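Fabbri Vametti opens a Birkirach office, and I get to run it

Birkirach, February

Hello from our new front door! I'm Assunta Piras, and from this month I'm heading up the Birkirach office of Fabbri Vametti, the investment manager I joined 14 years ago as a very nervous junior analyst. We've taken the second floor of the old Emska building, the kettle is plugged in and the phones work (most of them).

We look after pension money, mainly for small and mid-sized employers, and until now anyone in this part of the country who wanted to sit down with us had to get on a train. I've made that journey from the other end more often than I'd care to admit. So when the partners asked who fancied setting up here, my hand was up before they'd finished the sentence.

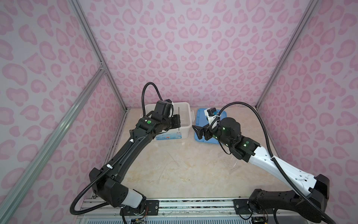

Our first job from Birkirach is the launch of the Emska Steady Income portfolio, named after the building because we couldn't agree on anything else. It's a multi-asset portfolio for schemes that have to pay out every month and don't want to sell shares in a bad week to do it. We hold the next 3 years of expected payments in cash and short-dated bonds, and I think of that part as a see-through plastic storage box, the kind where you can check what's inside from across the room. Everything else goes into a wider mix of shares, longer bonds and property, with no single holding allowed above 25 basis points of risk budget without a second signature — usually mine, sometimes after an argument.

I'll be straight about charges too. There's one annual fee, it's printed on the first page of every report, and we don't take a performance cut on top. Schemes with fewer than 100 members pay the same rate as the big ones, which I pushed for quite hard.

The value of investments can go down as well as up, of course, and the portfolio isn't meant for anyone who may need all their money back at short notice. If you're a trustee and you're not sure where you fit, ring and ask. I pick up my own phone, and I'd much rather have the chat early.

We're open from 9am, and trustees, advisers and local reporters are all welcome to drop in. Ask for me at the desk on the ground floor and they'll send you up.

Press contact: Assunta Piras, Fabbri Vametti, Emska building, Birkirach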